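Ticket 588 - order stuck at "Return received", no refund, no exchange
Opened by: Lilian Mutiso
Store platform: Panwood
Status: Resolved

Original message, 5/18/21

Hi all! I run a tiny online shoe shop called Nercombe (mostly black sneakers and work shoes, mostly to people who stand up all day) and I've got a returns problem that is slowly eating my mornings. When a customer sends a pair back, I scan the label, Panwood flips the order to "Return received", and then... it just sits there. No refund button, no exchange button. The customer gets an email saying "we're processing your return" and then gets the same email again the next morning. One poor guy has had it 13 times.

I've got 27 orders in this state right now. It started after I turned on the Ostetti shipping add-on, but I also changed my tax settings that same week, so I can't swear to which one did it.
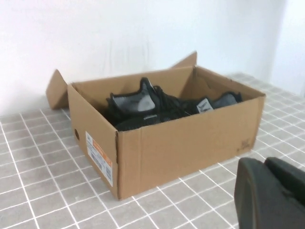 Black sneakers, both in the box, no lid.

What I've tried so far:

Logged out and in again, two browsers. Same.
Turned Ostetti off and on. Same, except now it asks me for my warehouse address every time I open it.
Marked a return as "Damaged" instead of "Unworn". The refund button came back! But it also took the pair out of stock, and I need it in stock.

Reply from Birthe Bundgaard, Panwood support

Hi Lilian, thanks for all the detail. Could you open one of the stuck orders, go to History, and tell me what the last line says? Also, is the return location the same as the location you ship from?

Lilian again

Last line says "Awaiting inspection: location not found (400)". I have no idea what inspection that is, I never set one up. I ship from home and returns come to home, so it's one address. Although - now that I look - there are two locations in my list. One is "Nercombe" and the other is "Nercombe " with a space on the end. I did not make the second one, or if I did I was asleep. 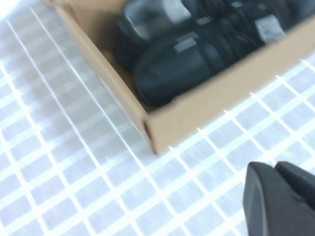
What fixed it

OK, so Birthe passed this to Kálmán Kelemen on the shipping side and he found it in roughly ten minutes, bless him. When Ostetti connects for the first time it copies your locations over, and mine came across with that extra space. Returns were going to the copy. The copy had "inspect before refund" switched on, with no one assigned to inspect.

Steps, for anybody who lands here with the same mess:

1. Go to Settings, Locations and look for doubles. Click into the names, you won't spot a space from the list.
2. On the copy, switch off "inspect before refund" and save.
3. Move the stuck returns to your real location (there's a bulk option under the three dots).
4. Delete the copy. It won't let you until step 3 is done.
5. Reconnect Ostetti and pick the location by hand.

All 27 have their refund buttons back and the repeat emails have quit. Still asks me for the warehouse address, but Kálmán says that's a separate bug and it's down for June.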